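Come Talk to Me About Your Town's Radio Station

Call for participants — Getholm Listening Project

I grew up in Getholm with the radio on. It sat on top of the fridge, it was never turned off, and I knew the voice of the morning guy better than I knew most of my uncles. When the station went off the air I was already living somewhere else, and I found out from a text message. I've been a little sore about it ever since!

So I'm making a thing. It'll be an audio series, probably six parts (my editor at Honorato would like me to stop saying "probably"), and I'm looking for people who listened, called in, worked there, swept up there, or just remember what it sounded like.

You do not need a great story. I mean it. Last month a woman told me she had nothing to say and then talked for 48 minutes about the swap show, where people phoned in to sell their lawn mowers and spare tires. It was the best tape I've gotten so far.

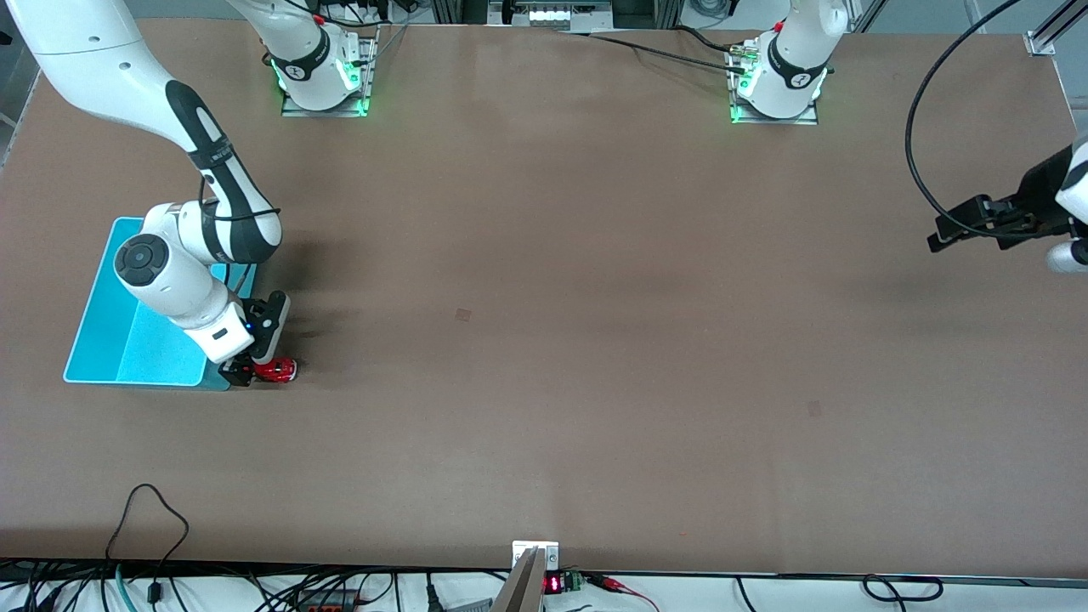
I'm especially hoping to hear from anyone who:

ever won something on the air, even if it was a bad something
remembers the flood weekend, when they read out names and messages all night
taped songs or shows off the radio and still has the tapes (please don't throw them out, even the moldy ones)
worked at the Prulemier plant, where I'm told the station played over the loudspeakers on second shift
couldn't stand the station and wants to say why

You should be 18 or over. It doesn't matter where you live now, as long as you spent enough time in or near Getholm to have heard it.

How it works: we'd talk once, for an hour or so, either in person or over the phone. I bring the microphone. If you'd like a sister or a friend there with you, great, people remember more in pairs — and they argue, which I love. You'll get a copy of the whole recording to keep. I can pay a flat $106 per conversation, by check, whether or not I end up using any of it.

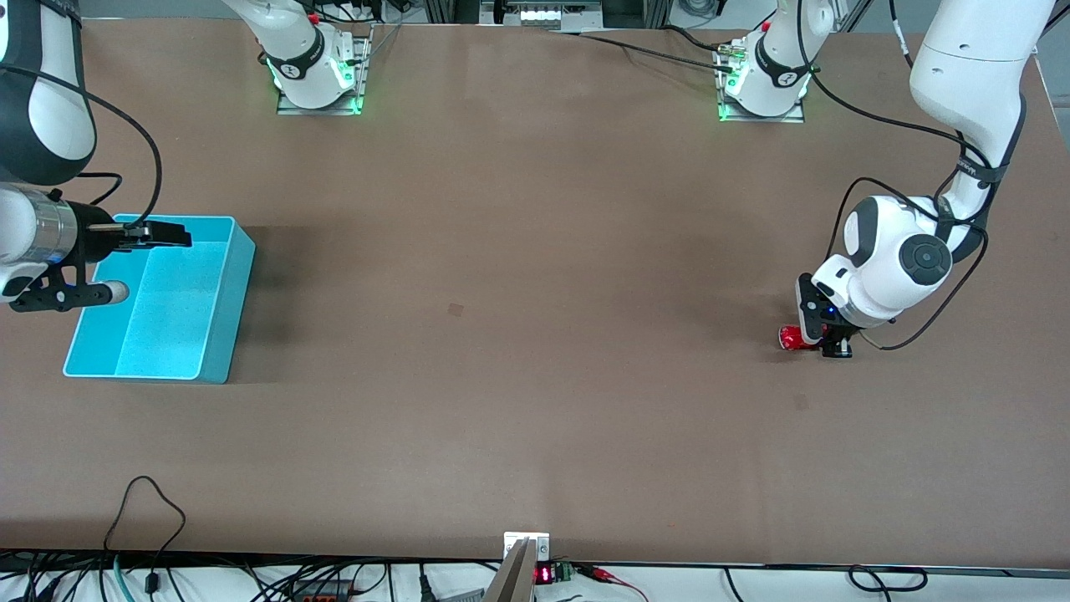 Yeshi Lencho

A few things people have been asking me. Yes, you can use just your first name, or no name. Yes, you can change your mind afterward, up until the episode is finished, and I'll send you your part to hear before then. No, I'm not trying to bring the station back (I wish!). And no, I don't have the old jingle, but if you can sing it, I will absolutely record you singing it.

I've had more than two offers of old tapes already, so if you have some, tell me what's on the labels when you write and I'll work out how to get them copied. You'll get the originals back.

To sign up, send a note through the contact form on the Umitham site and put "radio" in the subject line. Tell me when you were listening and which evenings you're usually free. A couple of lines is plenty. If you'd rather not write, leave a phone number and I'll call you.

Posted Sunday, December 8, 2024. I'm taking names through the end of winter.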